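Snacks einpacken, ohne dass unten alles Krümel ist

Kurz vor der Fahrt, wie immer. Tüten liegen schon da, Kinder fragen alle 4 Minuten ob es losgeht. Also schnell runtergeschrieben, was bei uns klappt, wenn Chips, Bonbons und Kekse zusammen in eine Tasche sollen. Gilt auch für Spieleabend, Kino daheim, Mitbringsel für Oma.

Erst sortieren, dann packen. Drei Haufen reichen: hart, weich, bröselig. Nach Geschmack sortieren bringt nichts, hab ich probiert.

Bonbontüten zuerst

Einzeln gewickelte Bonbons halten fast alles aus. Die Tüte darf ruhig knautschen, z.B. die von Fox's mit Zitrone und Schwarze Johannisbeere. Passt sich an, füllt Lücken. Vorher Luft rausstreichen, wenn schon offen, oben zweimal umschlagen, Wäscheklammer dran. Gummi geht auch, rutscht aber gern ab. Wer auf Kalorien schaut: Angaben pro Bonbon stehen oft hinten drauf, also die Packung nicht wegwerfen und alles lose in die Dose kippen. Wegen Allergien sowieso nicht.

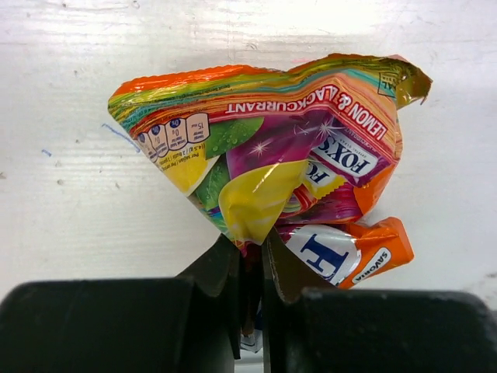 Stofftasche, Kühltasche, was auch immer: Henkel raus!

Klingt blöd, aber der häufigste Fehler. Henkel fällt nach innen, man packt drüber, nachher zieht man dran und der halbe Inhalt fliegt raus. Einen Henkel nach hinten, einen vorne über den Rand, dann erst einräumen. Tasche auf den Tisch stellen, nicht auf den Stuhl. Boden vorher einmal von innen flachdrücken, mit der Faust, geht in zwei Sekunden.

Die großen Packungen hochkant an die Seiten. Kleine in die Mitte. Schräg ist okay, solange nichts drückt.

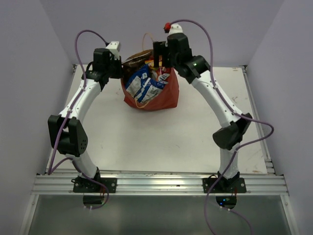
Und nicht bis obenhin stopfen. Eine Handbreit Platz lassen wenn die Tasche zugehen soll, bei offenen ist es egal, da darf was rausschauen. Chipstüten niemals unter Flaschen. Flaschen überhaupt in eine eigene Tasche, Mehrangiz macht das seit Jahren so und hat noch nie nasse Kekse gehabt. Ich schon.

Schokolade im Winter kein Problem, im Auto aber nicht vor die Heizung stelen.

Papiertüte

Braune Einkaufstüte aus Papier, haben alle irgendwo zehn Stück davon in der Schublade. Super für Snacks, sind ja leicht. Worauf achten:

- Boden ganz auffalten, Ecken mit den Fingern nachdrücken
- Rand einmal nach aussen umschlagen, etwa zwei Finger breit, reißt dann nicht so schnell
- schwere Sachen unten in die Mitte
- eingerissene Henkel gar nicht erst benutzen
- nie feucht abstellen (Flur, Schnee, Gummistiefel)

Beim Tragen oder Umstellen die volle Tüte links und rechts oben am Rand fassen, beide Seiten gleichzeitig hoch. Einhändig kippt sie.
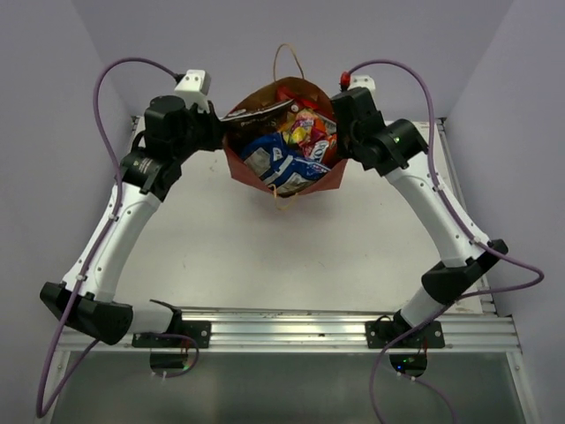 Bei richtig viel Inhalt zusätzlich eine Hand drunter. Oder zwei Tüten ineinander, kostet nix. Wir hatten letztes Mal bis zu 4 Kilo drin, weil Bijan noch Nüsse dazugeschmissen hat, doppelt ging das.

Umpacken von einer Tasche in die andere: nicht kippen. Stück für Stück, die zerbrechlichen raus und zur Seite, dann den Rest. Dauert eine Minute länger, dafür bleiben die Chips ganz.

Danach

Leere Tüten gleich flachlegen, nicht knüllen. Papier glattstreichen, an den alten Falten zusammenlegen, hinter die Backbleche schieben. Stofftasche auf links drehen und über der Spüle ausschüteln. Angebrochenes mit Klammer in eine Dose, das Älteste nach vorn. Im Januar dann einmal alles durchsehen, da findet sich immer noch was von Weihnachten.

So, muss los, Klammern suchen.

Kategorie: Küche & Vorrat | Packen | Unterwegs

Kontakt · Impressum · © Haushaltsseite Plitden · Nach oben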